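布草整理夹持套件的交付与使用
——访Skov公司套件产品负责人

Skov公司于今年10月开始对外供应用于织物操作的夹持套件Lollus。该套件面向高校实验室、布草洗涤企业的技术部门以及从事家务服务机器人研究的机构，内容包括末端夹持器、备用指尖、连接支架、控制程序及一年期的技术支持服务。为了解产品的适用范围、交付方式和用户反映，本刊编辑部赴该公司位于Skastinau的试验室进行了采访。受访者为该套件的产品负责人，另有一名应用工程师参加了部分谈话。以下内容根据采访记录整理，已经受访者审阅。

谈到立项的缘由，产品负责人首先回顾了公司此前的业务。Skov成立之初主要为包装企业配套吸盘和平行夹爪，对象多为纸箱、瓶罐等形状固定的物品。“后来陆续有洗涤厂来询问，能不能把毛巾从一堆里单独拿出来，铺平，再送进折叠机。我们最初的答复是可以试一试，结果第一轮试验做得很不理想。”她表示，毛巾、枕套一类物品没有稳定的外形，同一件东西每次落在台面上的样子都不相同，原有夹爪要么夹不住，要么一次带起两三层。公司由此决定另行设计，不再在旧型号上修改。

套件的开发历时两年有余。应用工程师介绍，期间更换过多种指尖形状，最后确定为较窄的楔形。“楔形的好处是可以贴着台面进去，从布的边缘下面或者褶皱之间插入，然后再闭合。宽的指尖对付厚浴巾没有问题，遇到薄的茶巾就会把布推走。”他同时指出，楔形指尖对安装角度比较敏感，偏差过大时尖端会顶住台面铺布，因此随套件提供了一块校准板，用户在首次安装和每次更换指尖之后都应重新校准。

对于壳体的制造方式，编辑部提出了疑问：作为正式供货的产品，部分零件采用增材制造，强度是否足够。产品负责人对此作了说明。她认为，织物操作所需的夹持力本来就不大，壳体的负担主要来自意外碰撞。“我们的考虑是，撞坏了可以很快换掉。用户拿到的资料里有全部外壳零件的图纸文件，自己有设备的单位可以自行制作，没有设备的向我们订购。”按照现行价目，一套替换外壳的价格为767元，指尖按16件一盒供应，不拆零。她承认有用户对不拆零提出过意见，公司正在研究小包装的可行性，目前尚无定论。

关于寿命，公司给出的建议是每完成200小时运行后检查一次指尖和传动部件。应用工程师强调，这一间隔是在棉质毛巾上得出的，如果用户长期处理带拉链、纽扣的衣物，应当缩短检查周期。“有一家单位用它来整理工作服，指尖磨损得比我们预想的快得多。这个情况我们已经补进了说明书。”

在控制方面，套件附带的程序由Skov与软件服务商Zoker共同编写，提供抓取、提起、平移、放下等基本动作，用户可以自行组合。产品负责人特别说明，套件不包含机械臂本体，也不承诺开箱即可完成折叠作业。“我们在合同里写得很清楚，交付的是工具和基本动作，完整的工序需要用户根据自己的对象来调试。这一点在售前一定要讲明白，讲不明白，后面双方都会很为难。”据她介绍，早期确有一份订单因双方对交付范围理解不一致而退回，公司此后在报价单之外增加了一份书面的适用条件确认表，由用户技术人员填写，内容涉及织物种类、尺寸范围、台面材质和照明条件等。

编辑部进一步询问了确认表中台面材质一项的用意。应用工程师回答，台面往往被忽视，却对结果影响很大。光滑的金属台面会使毛巾在指尖接触时滑开，粗糙的毛毡台面则容易与毛圈勾连。公司推荐在硬质台面上平铺一层单色织物，颜色以与待处理物品反差明显为宜，白色布草配深色或者蓝色台布较为合适。台布不必绷得很紧，轻微的褶皱一般不影响识别，但较深的折痕应当事先熨平。他提醒，有的用户为了省事使用带花纹的桌布，结果程序把花纹误认作毛巾的边缘，这类问题在电话咨询中出现过多次。

采访过程中，编辑部还了解了用户培训的情况。培训分为线上和现场两种形式，线上部分随套件赠送，现场部分另行收费，单次费用为2223元，不含差旅。培训内容以安装、校准、基本动作调用和故障判断为主。产品负责人认为，故障判断一节最受欢迎，不少参加者带着自己单位的实际问题前来，现场讨论的时间常常超过预定安排。对于能否开设针对洗涤企业操作人员的简化课程，她表示公司有此打算，但教材尚在编写之中，暂不便公布时间。

谈及与同类产品的比较，产品负责人的态度较为审慎。她表示，市场上已有若干用于织物的夹持装置，有的采用针刺方式，有的采用负压方式，各有其适用场合。针刺方式对多层叠放的布料分层效果较好，但部分用户担心损伤面料；负压方式速度快，对透气性强的毛圈织物则效果有限。“我们这一套速度不算快，优势在于对布的状态要求低一些，揉成一团的也可以着手处理。如果用户的布料本来就是平整叠放的，我会建议他们先看看别的方案。”

编辑部随后到试验台旁观看了条纹毛巾的操作试验。毛巾以揉皱的状态置于蓝色台布上，夹持器由机械臂带动，自上而下接近毛巾的一侧。 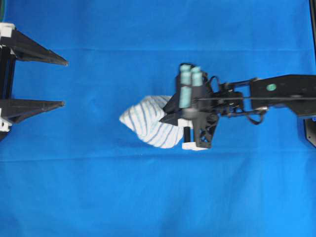 第16期　第200页

应用工程师在试验台旁就若干细节作了补充。他说，选用细条纹毛巾有其考虑：条纹随褶皱弯曲，便于人员观察布面的走向，也便于事后对照记录分析程序的判断。纯白毛巾在试验中同样使用，不过初次调试的用户最好从带条纹的品种开始，待参数稳定后再更换。夹持器上浅绿色的柱状部件，他建议用户在日常清洁时一并擦拭，积存的棉絮应使用软毛刷清除，不宜使用酒精以外的溶剂。

对于线缆的布置，他谈得较为具体。腕部附近的线缆必须留有余量，否则机械臂转到较大角度时会牵扯接头；余量过大又可能垂到台面，与布料缠绕。说明书中给出了几种常见臂型的走线示意，用户如使用其他型号，可将安装后的照片发给技术支持人员，由公司协助判断。他表示，首次安装中出现的问题多数与走线和校准有关，真正属于零件缺陷的不多，凡属零件缺陷的，保修期内一律免费更换。

在场的编辑注意到，夹持器在台面上方的移动速度较慢，遂问及节拍能否提高。应用工程师答复，程序中的速度上限可以由用户调整，出厂设定偏于保守，主要照顾初次使用者的安全。速度提高之后，毛巾在提起时摆动加大，放下的位置也会随之变得不稳定，需要在动作之间增加短暂的停顿，最终节省的时间未必可观。他不建议用户在未完成全部校准的情况下改动这一参数。

关于后续安排，产品负责人透露，公司正在准备适用于较大尺寸织物的加长指尖，对象为床单和浴巾，已进入内部试用阶段。现有用户届时只需更换指尖和更新程序，无须重新购置壳体。与此同时，Zoker方面正在整理用户反馈，拟对动作接口的命名作统一修订，修订后的版本将保留对旧程序的兼容。对于外界关心的租赁方式，她答复称，公司已收到数家高校的询问，认为以学期为单位的租赁较为可行，押金和损耗的计算办法仍在商定。

采访结束前，编辑部请两位受访者向准备选用该套件的单位提出建议。产品负责人希望用户在订购前先寄送样品。“寄几条平时真正在用的毛巾来，最好是洗过多次的，新毛巾和旧毛巾的手感差别很大。我们试过之后会出一份书面意见，适合就是适合，不适合也会写明原因。”样品试验不收取费用，往返运费由用户承担。应用工程师则建议用户指定一名固定人员负责校准和维护，并保留每次更换零件的记录，以便在咨询时提供。

有关Lollus套件的价目表、适用条件确认表和样品寄送地址，读者可向Skov公司设在Skastinau的客户服务部门索取。

（本刊编辑部　2023年12月6日）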